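Doors, doors, doors (and what the robot gets told when it fails)

September 18, 2024

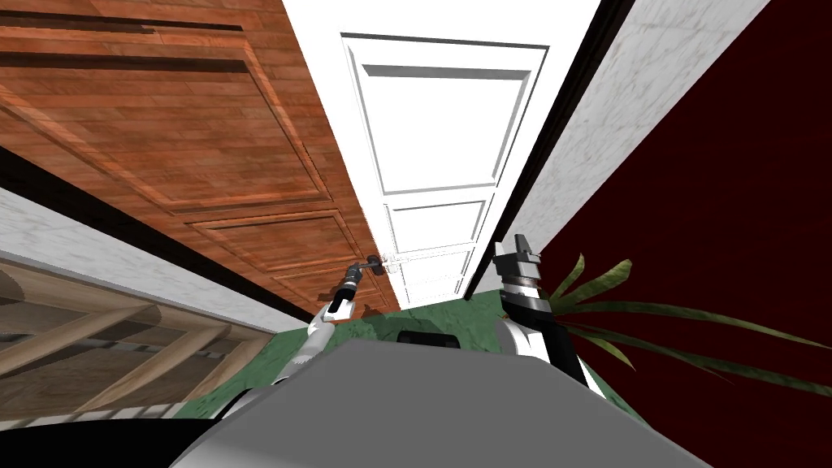 Why I've spent all summer on handles

When I joined Jollolside in July I thought I'd be doing something glamorous, like getting a robot to cook. Instead Rosine Gilbert sat me down, opened the simulator and said "doors". So doors it is! I've now got opinions about hinges, and I bore people with them at parties.

The robot lives entirely in software for now. It has two arms and a gripper on each, and the test house it wanders through is put together by a tool we call Nartey, which picks the walls, the floors and the furniture pretty much at random. You get some truly awful decorating out of it (dark red wall next to white marble, green floor, whatever you like) and I've grown fond of that. A policy that has only ever seen tasteful beige flats falls to bits the first time it meets a busy wood grain, so the uglier the better as far as I'm concerned.

Lever handles are the ones I care about most this month. A round knob is horrible in its own way, but with a lever you've got to get hold of it, push down, keep it down, and then start pulling while your whole arm swings along with the door. Let go a moment early and the latch springs back and you've achieved nothing.

What we changed

The old way, which we inherited from a project called Grokum, was to give the robot a reward at the end if the door was open and nothing at all if it wasn't. Lovely and simple, and dreadful to learn from. It would fiddle near the handle for ages and never find out that it had been nearly there.

Crescencio Esteban had the idea of going back over the failed tries and relabelling them. Say the robot was asked to open the door and only managed to push the lever halfway. We take that same recording and pretend we'd asked for "lever halfway" all along, so now it's a success and there's something to learn from it. People have been doing this sort of thing for years with pushing and reaching, so I'm not claiming we've invented anything. The fiddly bit was deciding what counts as a goal when there's a latch involved, as the door doesn't budge at all until the lever is past a certain angle. We ended up keeping the lever angle and the hinge angle as two separate goals, and only asking for the second once the first has been met. That took me three goes to code properly and one very long evening of shouting at a minus sign.

How it went

We trained both versions on 2000 generated houses and then tested them on 858 doors neither had met before. The old version failed on so many of them that I first assumed I'd loaded the wrong file. The relabelled one opened most of them, and the ones it missed were far more interesting! I sat and watched a pile of those with Welington Evangelista and we kept seeing the same trouble: the gripper gets hold of the lever near the pivot end, where you need loads more force, and it just strains away there like me with a jam jar.

We also ran the training again from 17 different random starts, because one lucky run can fool you for weeks (ask me how I know). In 11 of them the policy learned to press the lever all the way down. The rest got stuck tugging at it sideways, and I still haven't got a good explanation. Solange Macedo reckons it's the way we pick which hand goes first. I think the friction settings are off. We've bet a curry on it.

Things I'd like to try next

Doors that stand close together are bugging me. With two side by side there's a choice of what to do with the spare arm, and at the moment it mostly hovers about. I'd love it to help, say by catching the edge of the door once there's a gap, so the first hand can let go.

Then there's the real robot, which Edivaldo Assunção is setting up over at Tidov. He's already warned me that his practice door has a handle that sticks and that he won't be oiling it. I've started adding sticky handles to the simulator, and the success rate has gone down like a stone, so that's my next fortnight sorted. If anyone reading has measured how much force a stiff lever really takes, please send me your numbers, as mine are a guess.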